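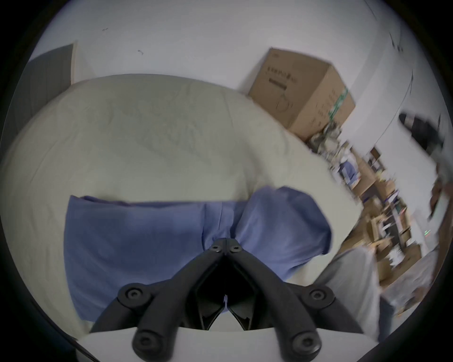 **Mbwambo, Wednesday, July 21, 2021**

## 4. Setting up the Zerkon in a bedroom

You have unpacked the dehumidifier, found the plug and put the polystyrene somewhere you will trip over later. If the unit was laid on its side on the way home, stand it upright overnight before going further. It sulks otherwise, and the repair bill is larger than the inconvenience.

### 4.1 Choosing the spot

1. Put the Zerkon on a hard, level floor. Thick carpet will do if you slide the drip tray underneath first.
2. Leave a hand's length of clear space at the back and sides. Curtains count as an obstruction, however floaty they are.
3. Shut the windows. You are drying a bedroom and the county must look after itself.
4. Plug straight into the wall socket.

**Caution:** Do not use an extension lead, and do not run the mains cable under a mattress or a rug.
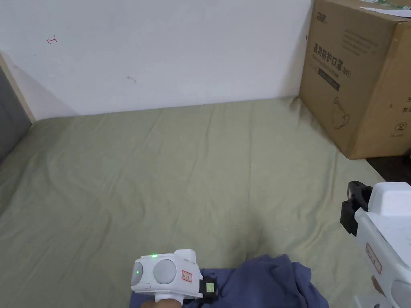 *Photo: Naltik*

### 4.2 First run

1. Push the tank in until it clicks. If you are wondering whether it clicked, it didn't.
2. Press POWER. The display shows the humidity of the room, usually a higher number than you would have liked. Our test bedroom read 82 per cent on its first morning, with nobody in it to blame.
3. Press MODE until the bed symbol lights. It looks more like a loaf, and we have raised this with the people who drew it.
4. Set the target to 50 per cent with the arrow keys.
5. Leave the door closed and let it run until the fan drops to low.

**Note:** The tank holds 2000 ml. The unit stops by itself when the tank is full and beeps ten times, mostly at night. Hold MODE for three seconds to switch the beeps off. The red light stays on and can't be talked out of it. 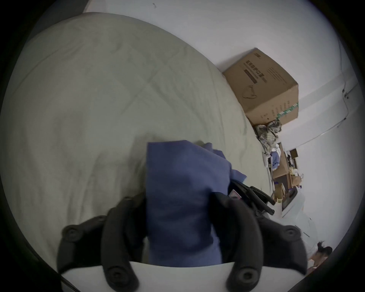 Mbwambo, in reply to our draft of these pages, asked us to say more plainly that a full tank should be carried with both hands, "level, and not while on the phone". We are happy to say so. The handle is for lifting the tank clear of the unit. It was never meant to go downstairs.

### 4.3 Drying washing indoors

1. Hang the washing so that air can get between the pieces.
2. Press LAUNDRY. The fan goes to high and the target is ignored.
3. Point the louvre at the thickest items.
4. Empty the tank before you start. A full load of towels can give up over 800 ml.

**Caution:** Never drape anything over the unit itself. The grille on top is warm and looks inviting, and it is the way out for the air.
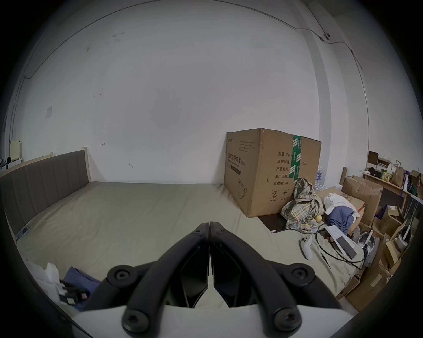

One comment on the last edition said that the filter light came on in November and stayed on until the owner gave in and read the manual. We sympathise with both parties. The light comes on after 1000 hours of running, whether or not the filter looks dirty.

### 4.4 Cleaning the filter

1. Switch off and unplug.
2. Pull the filter out by the tab at the back.
3. Vacuum it gently, or rinse it in lukewarm water and let it dry fully in the shade.
4. Refit it with the tab facing you.
5. Plug in again and hold RESET until the light goes out.

**Note:** The Zistar carbon filter, sold separately, can't be washed. Replace it when the light comes on. Part numbers are in section 9, after the warranty.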